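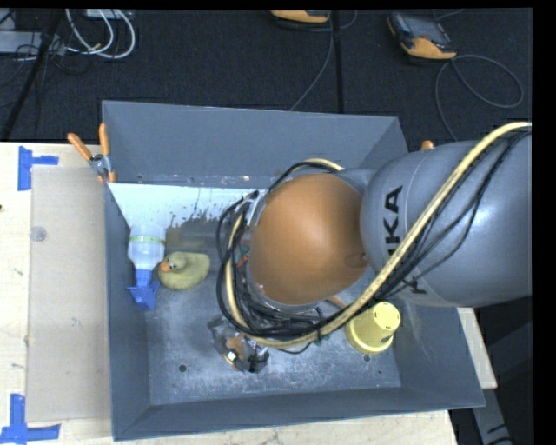 Arm over the pick bin at the Novholm shared workshop, Onthorpe. Hose and cable loop around the orange joint cover; spray bottle, duck and cup in the bin.

FOR IMMEDIATE RELEASE

Members' robot cell opens for bookings in September

ONTHORPE - Novholm, the shared workshop, will open its member-built robot picking cell to bookings in September. First thing most people will notice is the KUKA arm. Second thing is the bin. Grey, deep, scuffed to bits on the inside, and clamped down with orange spring clamps out of the drawer by the drill press.

The cell is called Bunine. It has been built in the evenings by members, on a plain wooden table, with parts from the shelves wherever parts from the shelves would do. Total spent by the group on the table, the clamps, the cable, the bin and the fittings: 232 dollars. The arm is not in that figure. It came to the workshop secondhand under a separate agreement with Kjærgaard, who supply and service used machinery and who also did the safety check on the mounting.

What it's for

Picking one thing out of a box of mixed things. Easy for a person, fiddly for a machine. The build team wanted objects that don't match each other, so members were asked to bring stuff from home. They brought a lot. The present list runs to 82 items and the workshop is not taking any more for now, please, the shelf is full.

Among the things in use: a spray bottle with a blue trigger, a yellow toy duck, a pale yellow plastic cup, clear plastic packaging. Clear packaging is the hardest so far. It crumples differently every time it's dropped in and the light bounces off it. The cup is fine the right way up and a nuisance upside down. The duck has been picked more than anything else on the list and is holding up.

The build, in short

Table first. Then tape marks on the table top so loose items go back to the same spot between runs, blue tape, easy to see and easy to pull up. Bin clamped at the rim. The first bin was to shallow and things got flicked out over the side, so a deeper one went in over the summer and that cured it.

Cabling took longer than anyone planned. The hose and the cable bundle have to follow the arm round without snagging, and there have been several goes at it. The current version loops round the joint cover with a good bit of slack. It looks untidy. It works, and members who want to neaten it are asked to talk to the build team BEFORE cutting any ties.

Software is being written by members too, and will be shared with anyone at the workshop who wants it. Not finished. Expect rough edges and a log file full of swearing.

Booking

Sessions run 90 minutes. Minimum 2 people per session, one of them signed off on the cell. No solo use at any time, and that includes people who helped build it. Evening slots start at 6:30 p.m. Bookings go on the sheet by the front door until the online calendar is sorted out.

Sign-off is a short practical session, free to members. It covers the stop button, the keep-clear area, starting and stopping a run, and what to do when the arm is parked somewhere awkward. Closed shoes, hair tied back, no lanyards. Under-16s can watch from behind the line with an adult.

Please don't bring your own objects to a first session. Nothing with liquid in it, nothing sharp, nothing you'd be sad to see squashed.

Open evening

Novholm will hold an open evening in September, with the cell running from 7 p.m. Neighbors, schools and other workshops in the Onthorpe area are welcome. Entry is free. Parking is behind the building, entrance on the left, ignore the old sign. Date will be posted on the door and on the workshop page once the hall next door confirms thier own bookings.

Still wanted

Cable ties, the reusable kind. A second deep bin, same sort of size. Cable trunking for the floor. Anyone with time to write up the build notes, which at the moment are in three notebooks and on the back of a delivery slip.

About Novholm

Novholm is a member-run shared workshop in Onthorpe with wood, metal, electronics and textile benches. Membership is monthly. Tools are shared, materials are your own.

Press inquiries

Ask at the Novholm front desk, Onthorpe, open from 4 p.m. on workshop days. Visits to see Bunine can be set up before the open evening if you give us a bit of notice. Larger copy of the picture on request.

ENDS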